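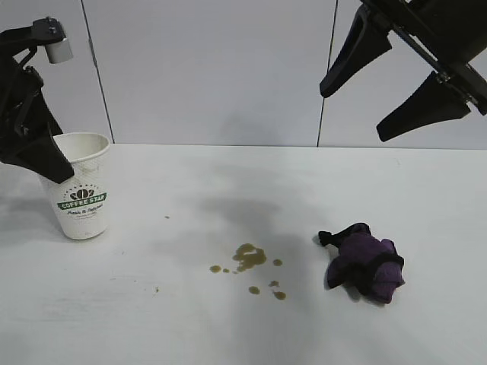
*Redacción de Cuadernos Uller · Cocina y taller · Actualizado el 4 de febrero*

Las superficies blancas de trabajo se estropean más por la limpieza que por el uso. El café, el té, la cúrcuma y la tinta dejan marca, pero casi todas esas marcas salen. Las que no salen son el brillo perdido por un estropajo, el canto hinchado por agua estancada y el cerco mate de un disolvente mal elegido. Las notas siguientes se refieren a encimeras, mesas y bancos de color blanco o muy claro, ordenadas por material y después por tipo de mancha.

## Identificar el material

Antes de aplicar cualquier producto conviene saber qué hay debajo. Si no se conserva la ficha del fabricante, se mira el canto inferior, que casi nunca está rematado con el mismo cuidado que el frontal.

- **Laminado.** Capa decorativa fina sobre tablero. En el canto sin rematar se distingue el aglomerado o el contrachapado. Suena hueco o sordo al golpearlo con el nudillo.
- **Melamina.** Papel impregnado sobre aglomerado, con una capa más fina que la del laminado. Se desconcha en los taladros.
- **Superficie sólida acrílica.** El color atraviesa toda la pieza. Admite lijado. Se nota templada al tacto.
- **Cuarzo aglomerado.** Frío, pesado, muy duro. No se lija en casa.
- **Madera pintada o lacada.** En las esquinas gastadas asoma la veta o la imprimación.
- **Acero esmaltado.** Atrae un imán. Los golpes dejan un punto oscuro que después se oxida.

En caso de duda se trata como madera lacada, que es el material más delicado de la lista.

## Limpieza diaria

Agua templada, unas gotas de jabón neutro y bayeta de microfibra bien escurrida. Se pasa en una sola dirección, se aclara con otra bayeta y se seca. El secado no es opcional en zonas de agua dura: la gota que se evapora deja un anillo de cal, y la cal retiene pigmento. Buena parte de las «manchas de café» antiguas son cal teñida y no responden a ningún quitamanchas hasta que se disuelve la cal.

Las bayetas se lavan sin suavizante. El suavizante deja una película grasa que se transfiere a la superficie y produce velos visibles a contraluz.

Los limpiadores «con brillo» contienen ceras o siliconas. Sobre laminado blanco amarillean con el tiempo, y el amarilleo es desigual, más intenso donde se apoyan los brazos. Si ya se han usado, se retiran con agua y amoniaco doméstico muy diluido, con la ventana abierta y guantes, salvo en madera lacada.

## Café y té

La mancha reciente se absorbe, no se frota. Papel de cocina doblado, presión vertical, cambio de papel. Después, jabón neutro.

Para la mancha seca:

1. Humedecer la zona con agua templada y esperar a que el residuo se ablande.
2. Preparar una pasta de bicarbonato y agua con la consistencia del dentífrico.
3. Extenderla con la yema del dedo, sin presionar.
4. Cubrir con film para que no se seque.
5. Retirar con bayeta húmeda y aclarar dos veces. El bicarbonato mal aclarado deja un velo blanco que sobre un mueble blanco pasa inadvertido hasta que se le pega el polvo.

Si queda sombra, se repite sustituyendo el agua por agua oxigenada de farmacia. Este segundo paso vale para laminado, melamina, acrílico y esmalte. En cuarzo se prueba antes en una zona oculta, porque algunas resinas cambian de tono. En madera lacada se omite.

El cerco circular de una taza tiene dos componentes: el pigmento y, cuando el recipiente estaba muy caliente, una alteración del propio acabado. El primero sale con la pasta. La segunda se reconoce porque el anillo se ve lechoso y no se nota con la uña. En lacas a veces remite con aire tibio de secador, a distancia de un palmo y sin detenerse en un punto. Si no remite, hay que volver a lacar.

Los vasos de papel marcan menos que la loza por temperatura, pero la junta de la base puede rezumar si la bebida lleva mucho rato dentro. Un posavasos de corcho resuelve ambos casos. Los de fieltro oscuro destiñen cuando se mojan y no se recomiendan sobre blanco.

## Cúrcuma, pimentón y tomate

Son pigmentos afines a la grasa y el agua sola los extiende. Orden de trabajo: retirar el sólido con una espátula de plástico, desengrasar con jabón lavavajillas sin diluir, aclarar y dejar actuar la luz. La cúrcuma es fotosensible. Una superficie amarilla junto a una ventana se aclara sin intervención en unos días de sol, y en el mes de abril el proceso ya es bastante más rápido que en invierno.

No se aplica amoniaco ni ningún otro álcali fuerte sobre la cúrcuma. El amarillo vira a rojo ladrillo y, aunque el cambio es reversible con un ácido suave, complica el trabajo.

## Tinta, rotulador y adhesivo

Alcohol isopropílico en un disco de algodón, de fuera hacia dentro, cambiando de cara en cada pasada. El error habitual es insistir con el mismo algodón, que redistribuye la tinta en una mancha mayor y más pálida.

Los restos de etiqueta se ablandan con aceite de cocina y se levantan con una tarjeta de plástico. Después se desengrasa. En nuestra cocina de pruebas usamos el rascador de plástico de Oto, que tiene el filo recto y no deja líneas; cualquier tarjeta caducada cumple la misma función, con menos comodidad en superficies largas.

La acetona queda descartada en acrílico, laca y cantos de plástico. Disuelve o matea en segundos.

## Cal

Ácido cítrico en polvo disuelto en agua caliente, aplicado con papel empapado sobre la zona. Se deja actuar, se retira y se aclara. Es preferible al vinagre por olor y por facilidad de dosificación. No se usa sobre mármol ni caliza, que el ácido ataca, ni sobre esmalte desconchado. En cuarzo, contacto breve.

**Advertencia.** La lejía no se mezcla con ácidos (vinagre, cítrico, descalcificadores) ni con amoniaco. Ambas combinaciones liberan gases tóxicos. Si se ha usado uno de los productos, se aclara con agua abundante y se deja el otro para un día distinto.

## Arañazos en superficie sólida acrílica

Procedimiento válido solo para este material y para rayas que apenas se noten con la uña.

- Limpiar y secar. Un grano de arena bajo la lija produce una raya peor que la original.
- Lijar con grano 400 en húmedo, con taco plano y movimientos circulares amplios. La zona lijada debe ser bastante mayor que el arañazo para evitar el hoyo.
- Aclarar y subir de grano por pasos. Para acabado mate se termina en un grano medio o con estropajo de fibra fina; para brillo se continúa hasta 3.000.
- Pulir con pasta no abrasiva para plásticos. La de Zokow rinde bien en frío, aunque huele fuerte.

La temperatura de trabajo influye en la pasta. A 23 grados se extiende sin grumos. Por debajo conviene atemperar el bote en agua tibia.

El color blanco disimula mal las diferencias de brillo, sobre todo con luz lateral. Antes de dar el trabajo por terminado se coloca una linterna a ras de la superficie y se mira desde el lado opuesto.

## Cantos y juntas

El agua entra por los cantos. En laminado y melamina la hinchazón del tablero es irreversible, y lo único que admite reparación es la causa. Se revisan la junta con la pared, el corte del fregadero y los pasacables.

La silicona vieja se corta con cuchilla por los dos lados y se retira entera. No se aplica silicona nueva sobre restos de la anterior, porque no adhiere. Se limpia con alcohol, se deja secar y se encinta a ambos lados dejando una separación de 2 mm por cada borde. El cordón se alisa con una espátula mojada en agua jabonosa y la cinta se retira antes de que forme piel.

Los puntos desnudos del canto se sellan con cola blanca resistente al agua, extendida con pincel fino, en dos manos.
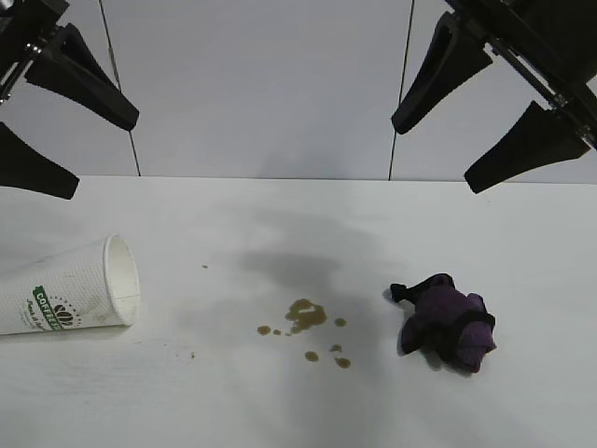 ## Qué conviene tener a mano

- Microfibra blanca. Las de color destiñen las primeras veces.
- Jabón neutro, bicarbonato y ácido cítrico en botes separados y rotulados. Los dos últimos son polvos blancos fáciles de confundir.
- Alcohol isopropílico.
- Agua oxigenada de farmacia. Pierde actividad una vez abierta.
- Discos de algodón, tarjeta de plástico, film.
- Cinta de pintor de baja adherencia.

Quedan fuera el estropajo verde, la lana de acero (deja partículas que se oxidan en puntos marrones) y las esponjas de melamina en superficies brillantes. Estas últimas son un abrasivo muy fino: quitan la mancha y también el brillo. En acabado mate se toleran de forma ocasional.

## Prueba previa

Cualquier producto nuevo se prueba en la cara inferior del vuelo o detrás de un electrodoméstico. Se aplica, se espera el tiempo indicado en el envase, se aclara y se revisa al día siguiente con luz natural. Los cambios de tono en resinas blancas pueden tardar horas en aparecer.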